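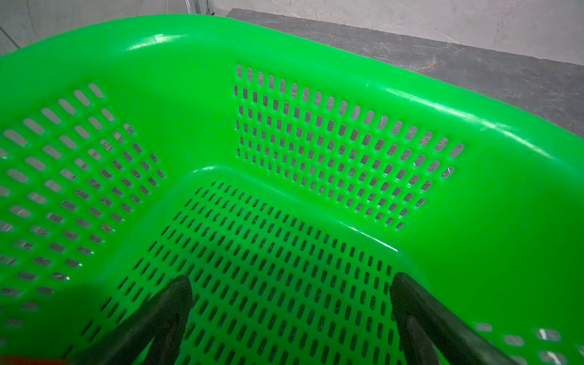 Figure 7.1 A green plastic basket with slotted walls.

Chapter 7
Sound on Location: What the Microphone Hears and What You Were Promised

Most beginners in film and video spend their money on the camera and their worry on the light. Sound gets whatever is left. Then the footage comes home, someone presses play, and the interview that looked so good on the small screen is buried under a refrigerator, a road and a jacket sleeve.

This chapter deals with recording speech outside the studio. It also deals with claims. The trade in audio gear runs on claims, and so does a good deal of the advice passed around on sets. Some of it is sound and some of it was sound in 1985. You should come out of the chapter able to tell which is which, at least part of the time, and a little slower to open your wallet.

Before you read on, record yourself reading one page aloud in three rooms of your home. Use any device you own and keep it the same distance from your mouth each time. Save the files. We will come back to them in Section 7.3.

7.1 Distance beats price

A microphone does one thing. It turns changes in air pressure into an electrical signal. It has no idea which of those changes you care about. The voice, the air conditioner and the truck in the alley all arrive together, and the microphone passes them along.

What you can control is how loud the voice is compared with everything else, and the cheapest way to do that is to move closer. In open air, each time you halve the distance between the mouth and the microphone, the voice arrives 6 decibels stronger while the background stays much the same. Indoors the gain is smaller at long distances, where the room's own echo takes over, but the rule still points the right way.

Set this against the usual sales talk. The Plastent shotgun microphone, to take a model you will meet in many school equipment closets, is sold with the word "reach" all over its box. Students read that and mount it on top of a camera twelve feet from the speaker. The recording sounds like a recording made from twelve feet away. A shotgun microphone turns down some of what comes from the sides. It does not pull distant voices forward the way a long lens pulls a face forward, and anyone who uses the lens comparison should be asked to demonstrate it.

A plain clip-on microphone, six inches under the chin, will beat that shotgun on the camera in nearly every room you are likely to work in. It will also rub on clothing, show up in the shot and pick up the wearer's necklace. Every choice here costs something.

7.2 Reading a specification sheet

Specification sheets are written by people who want you to buy the product. The numbers are rarely false. They are picked, though, and it pays to ask why these and not others.

Consider the Riltar pocket recorder. Its sheet gives a dynamic range of 117 decibels. That is a fine number. It describes the recorder's circuits under test conditions, with nothing plugged in that might spoil the result. Your quietest usable sound will be set by the room long before it is set by the recorder. A living room at night has a background level far above anything those circuits add. Paying extra to go from 117 to something higher buys you a cleaner recording of the refrigerator.

Three entries on a sheet do deserve your attention.

Self-noise, for a microphone. Lower is better, and it matters most for quiet voices and for nature recording.

Battery life. Look for the conditions. Was the screen off? Was the recorder powering a microphone at the time? If the sheet is silent, assume the kind answer was chosen.

Wireless range. A stated range of 300 feet means open ground and a clear line between transmitter and receiver. Put a human body in the way, as happens whenever the wearer turns around, and the figure drops sharply. Test it in the place where you will work. If you cannot, plan as if you had a quarter of it.

7.3 Rooms

Go back to your three recordings. Listen on headphones, with your eyes shut, and write down what you hear besides your voice. Most people find that the bathroom is the worst and the bedroom the best. Hard, flat walls send sound back to the microphone. Beds, curtains and full closets soak some of it up.

Thin foam tiles are often sold as a cure. They take the edge off high sounds and leave the low ones alone, so a boxy room becomes a dull, boxy room. The Ilteck starter pack covers 4 square yards, and for speech a pair of heavy blankets hung behind and beside the speaker will usually do more. You may already own the blankets.

Software is the other cure on offer. Noise removal has improved a great deal, and we use it ourselves – sparingly. It works by guessing which parts of the sound are speech. When the guess is wrong, consonants go missing and the voice takes on a watery tone. Listen to a full minute of the result before you believe in it, and compare it with the original at the same volume. Louder nearly always sounds better, and a demonstration that forgets to match the levels has told you very little.

7.4 Working example: the Munshi interviews

The rest of the chapter follows one production, a set of oral history interviews known as the Munshi project. The crew recorded in kitchens, garages and one working boatyard, and ended up with 3,706 separate audio files. Many were poor. We chose the project for that reason, and the logs are printed with their mistakes left in.

As you read the first log, mark every point where the crew trusted a setting without listening to it.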